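Re: [gripper-eval] Finger pads for the bin test, Jorarside vs. stock
From: Lenka Kubíček
Date: Nov 24, 2020

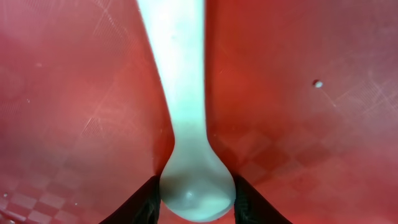 Romana, replies inline. I reran the spoon set yesterday on the Danside arm with the wrist camera on, same controller build as before.

Romana Ondrejka wrote:
> The Jorarside fingers drop thin parts on our cell at the force you
> listed. Are you closing on the handle or on the bowl? Also, did you
> change exposure? Our depth is useless on glossy bins and I would
> like to know if yours is any better.

On the bowl, one finger on each side at the widest part. Handle grasps are a separate set and I have not finished them. With the bowl between the fingers the spoon can still pitch, so I close at 3 N, wait for the position to settle, then go to the holding force. Going straight to the holding force gave me most of my rejects with the stock fingers too.

Results so far, 20 grasps per finger type, plastic spoon, red bin:

Stock fingers: 14 held through the lift
Jorarside fingers: 18 held through the lift

Both Jorarside failures were near an inside corner, where a fingertip touched the wall before closing. I would not call that a pad problem. The approach planner treats the wall as further out than it is, and Sibusiso has a patch for the clearance margin that I have not merged.

Exposure is fixed at 2,000 microseconds. At 1,000 the far wall went too dark for the segmenter. Depth on the red plastic is no better than yours. The walls pick up checkered reflections, and the scratches catch the light as pale streaks, so the plane fit wanders. I mask the bin by color and take the spoon outline from the RGB image only. A pale spoon on red separates well enough that this works. It will not work for the red caps Jozefína wants to try.

> Does Gajdoš still sell the old coupling?

Yes, but the bolt pattern changed. Check the drawing before you order.

Could you send your controller log for one of the drops, including the settle phase? If your jaw position is still moving when the lift starts, the threshold is the first thing to change.

Lenka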